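Chapter 6
Looking After a Home Robot: The Daily Check

I learned most of what's in this chapter from being wrong in front of Matilde Antunes, and the worst of it happened beside a living room table.

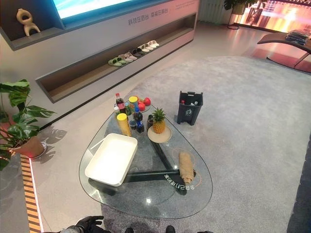

6.1 Start where the robot works

When I first got handed a mobile robot with grippers to take care of, I did what everybody does and rolled it straight to the bench. I had good light there, a clean mat, all my hex keys in a row. The arm passed every test I gave it. Then it went back to the living room we use for practice and started missing its grasps again, and I spent most of a Tuesday blaming the motors.

Matilde walked in, looked at the table and asked me what I thought the depth sensor made of it. I had no answer! A glass top is a mean thing to put under a depth sensor. Some of the light bounces off, some goes right through to the legs and the carpet, and the robot can end up with a table height that is just plain wrong. Clear bottles give you the same trouble on a smaller scale. A pineapple, on the other hand, is lovely (lots of texture, no shine), and so is a bright yellow can. So now I do my first check in the room, with the robot parked at its work spot and the usual clutter left where it is.

6.2 The gripper, before anything else

Power the arm down and put your hand on each finger joint in turn. You're feeling for play, meaning any wobble before the joint pushes back. A little is normal, and your service manual will give you the limit for your model. On the Vilero hand I trained on, we logged the closing force as well, and a healthy one read 142 on our gauge. I've seen one come in at 195 after somebody swapped the finger pads and skipped the calibration. That hand could crush a paper cup without even slowing down.

Wipe the pads with a lint-free cloth. If they've gone shiny, replace them as a set, then calibrate. Please don't skip that part.

6.3 Now check the height

Pick one solid, dull object and one see-through one. Have the robot report the height of the table beside each, and write both numbers in the log next to the height you get with a tape measure. Abelardo Espinoza, who taught the evening section at Caltdale, made us repeat this 14 times before he'd let us touch a single camera setting. I grumbled the whole way through, and I now make my own students do it.

If your two readings disagree, leave the arm alone for now. Clean the lens, run the check again, and then turn to Section 6.4, where we'll take the camera mount apart and look for loose screws.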